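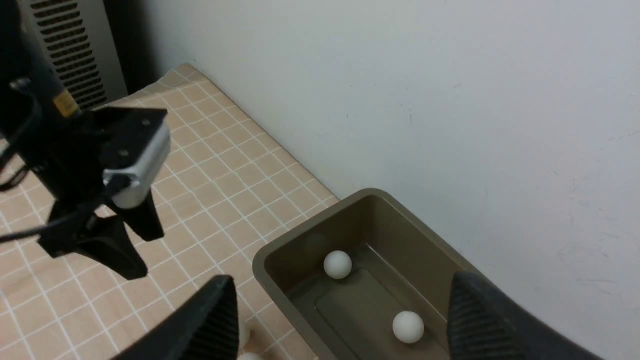 View from the wrist camera on arm two, with two balls in the tray and arm one's gripper at upper left.

Fixing slow gripper drift on a two-arm ball sorting cell

Posted 15/02/2025 by Inês Vieira

If you have two arms sharing one table, sooner or later you'll meet the fault I'm going to walk through, and I have to say I had a great time chasing it (once I stopped being annoyed). The symptom was simple: arm two picks a ping-pong ball, carries it to the tray, opens, and the ball lands on the table beside the rim. Then it happens again a few cycles later, a bit worse. Restart everything and it's perfect for a while!

Our cell at Ornside runs the Ballari controller with Lumasau as the motion planner, but nothing in the fix is special to those two. You need a wrist camera, a log you can read, and a hex key that fits your gripper screws.

Before you touch anything

Hit the stop on both arms, not only the one that's misbehaving. With a shared table the second arm can still be running its own queue, and it will happily swing through the space where your hands are. On our setup the stop button on the pendant only holds the arm it's plugged into. I found that out with my sleeve, so please check yours.

After that, cut motor power and wait for the brakes to click. Support the forearm with one hand the first time you do this on a new arm. Some of them sag.

Step 1. Save the log

Do this first. The Ballari log rolls over, and ours had already lost the start of the fault when Olumide Olatunji came to look at it. We now copy the file off before anyone restarts anything.

Look for the line where the gripper reports its opening after a release. A healthy release reads the same every time, give or take a count or two. Ours started at 2,504 and crept down a little with every cycle. The planner was still asking for the full opening and thought it was getting it.

Step 2. Look through the wrist camera

Bring up the live view with the arm parked over the tray. This is my favorite part, because the camera moves with the gripper and so the fingers should sit in exactly the same place in every view, whatever the arm is doing. Put a strip of tape on the monitor along the inner edge of each finger. Crude, but it works wonderfully well.

Command open, close, open. If a finger comes back short of its tape, the trouble is in the gripper. If both fingers come back to the tape and the balls still miss, go look at the arm joints or the tray position, and skip to step 5.

Ours came back short on one side only. So, one finger was opening late, and the ball was rolling off the ridges of the slow one as the arm moved away. I'd spent a whole evening re-teaching the drop point for nothing.

Step 3. Check the cable

Power off again. Follow the gripper cable by hand from the connector back along the wrist and feel for any place where it's tight. Now turn the wrist joint slowly by hand through its full travel (if your model allows that with the brakes released, read the manual first) and watch the cable at both ends of the turn.

What you're after:

- a loop that pulls flat at one end of the travel
- a shiny or chewed patch on the jacket
- a connector that rocks when you wiggle it
- cable ties pulled so tight they pinch

We had the first and the third. At the far end of the turn the cable was tugging on the connector, the position signal dropped out for an instant, and the controller lost a few counts. It never lost enough in one go to trip a fault, so it just added up.

Step 4. Re-route and re-seat

Unplug the connector, check for bent pins, and push it home until the latch clicks. Cut the old ties. Leave a loose loop at the wrist, big enough that nothing goes tight at either end, and small enough that it can't reach the other arm. That second bit matters a lot on a shared table. A loop that snags the neighbor's gripper is a much worse day than a dropped ball.

Tie it down again with the ties just snug. You should be able to slide the cable through with a fingertip.

Check the finger screws while you're in there. Two of ours took a quarter turn.

Step 5. Re-zero and set a limit

Power up with nothing in the gripper. Home it, then run open and close 5 times and compare with your tape. If it holds, save the zero.

Next, add the check that should have been there from the start: after each release, compare reported opening with commanded opening, and halt if they differ by more than your limit. We use 72 counts. Also make it re-home the gripper between batches, so a small loss can't build up into a big one. Lumasau lets you hang both on the release event, and it took Olumide less time than making coffee.

Make that halt stop both arms. Test it by setting the limit to zero on purpose and watching what happens, at low speed, from outside the reach of either arm.

Step 6. Run it slowly, then properly

Start at quarter speed with a few balls and keep the live view up. Watch the fingers and ignore the balls for the first minutes, it's surprisingly hard to do. If the tape lines hold, step up to half, then full.

I'll add notes on the arm one cable in March. It has the same routing and I haven't opened it up yet.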